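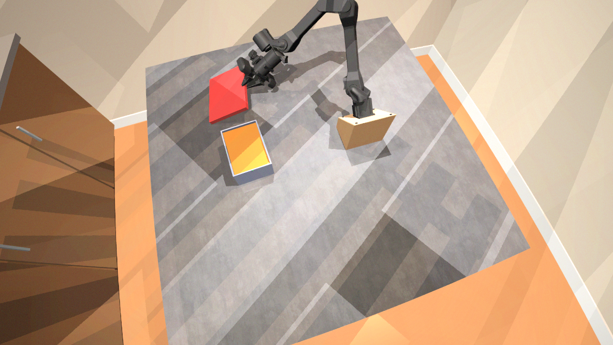 What does Sevico do?
We write working rules for robot arms that pick things up and put them down, and we check that the rules hold in simulation before a customer uses them on real equipment.

Sevico is a small company in Otatdale. Sarmīte Jõgi started it after several years of fixing other people's robot cells, where the written procedure and the program often said different things. Our customers are mostly packing shops and trade schools. The first was Ots, and we still look after their rulebook.

How we work
Every task gets a one-page sheet. It names the part, the approach direction, the grip points and the conditions for a stop. A task is run 50 times in simulation with the part in different positions. Failed runs are kept and sent to the customer along with the good ones. We don't change a limit in the middle of a set. 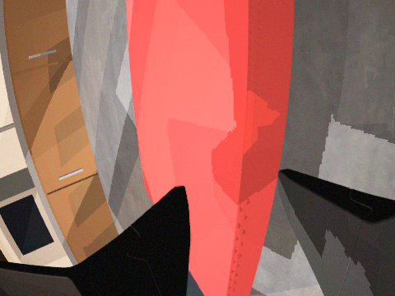 Gripper fingers on either side of a red part, simulated view.

Grip rules take up the most space in our handbook, now 51 pages long. They cover finger spacing, closing speed and what the arm must do if a part slips. Any change to them needs two signatures, and the old wording stays on file.

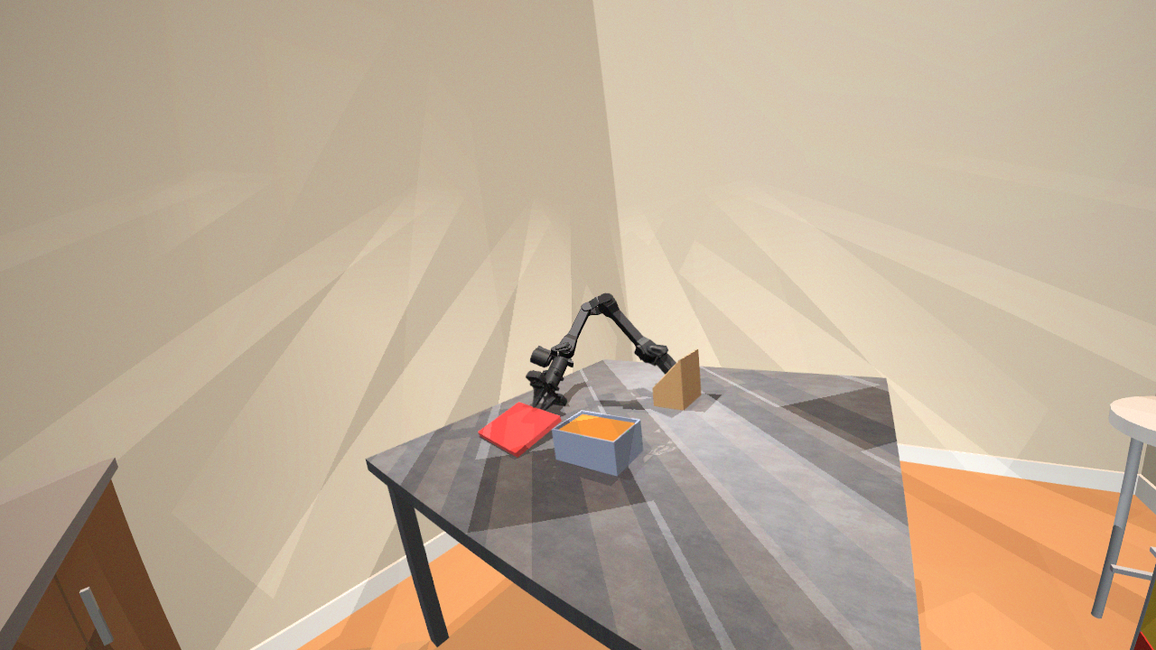

Zitance, our shared rule set
Zitance is the general part of our handbook, free for schools to copy and use in class. It is reviewed every January. Comments for the next review can be sent to the Otatdale office until 29th July. Please give the rule number and the version you are reading.

Zitance does not replace the safety law where you work or the manual for your robot.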